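Comedero de ingenio Gullard 2
Para perros, gatos y algún loro con carácter

El Gullard 2 es un comedero de problemas: el animal ve la comida, huele la comida y tiene que pensar un poco antes de comérsela. Lleva dos compartimentos con tapa deslizante y un pestillo que se regula desde «cachorro optimista» hasta «border collie en paro».

Lo diseñó Marius Buzatu en el taller de Stotholm después de ver a su gata abrir tres prototipos seguidos y dormirse encima del cuarto. El pestillo actual aguanta 1000 aperturas en banco de pruebas. Con un beagle delante no nos comprometemos a tanto.

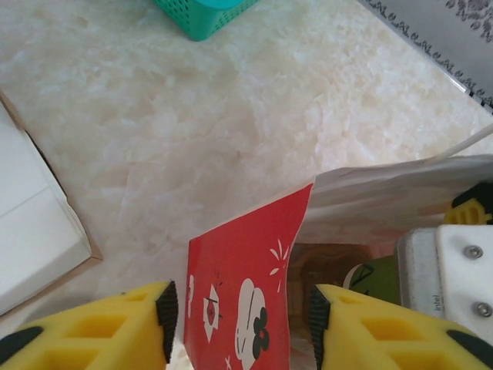

Superficie con dibujo de mármol y vetas crema.

Cómo empezar

Deje las tapas abiertas los primeros días. Si el animal ladra, bufa o le mira a usted como si fuera el culpable, baje la dificultad un punto. Un poco de frustración forma parte del juego – media hora de frustración es otra cosa, y suele acabar con el comedero debajo del sofá. Retírelo al terminar la sesión.

Edivaldo Lopes, que atiende las consultas los jueves por la tarde, recomienda no ayudar enseguida. Los perros aprenden rapidísimo a quién hay que mirar con pena.

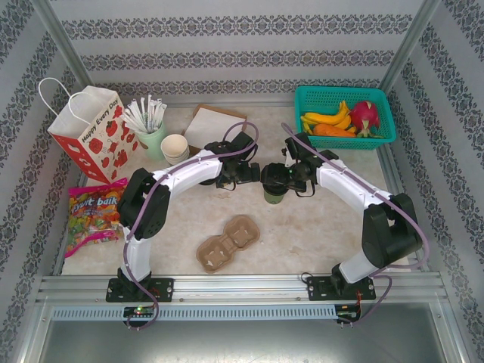
La base antideslizante Žukauskas se vende aparte y conviene en suelos de baldosa, donde el comedero tiende a viajar. Encaja sin herramientas y se lava a mano, igual que las tapas. El lavavajillas las deforma; ya lo hemos probado por usted.

Capacidad: 175 g de pienso seco
Colores: gris Sala o verde
No apto para roedores, que se comen el comedero
Recambio de pestillo disponible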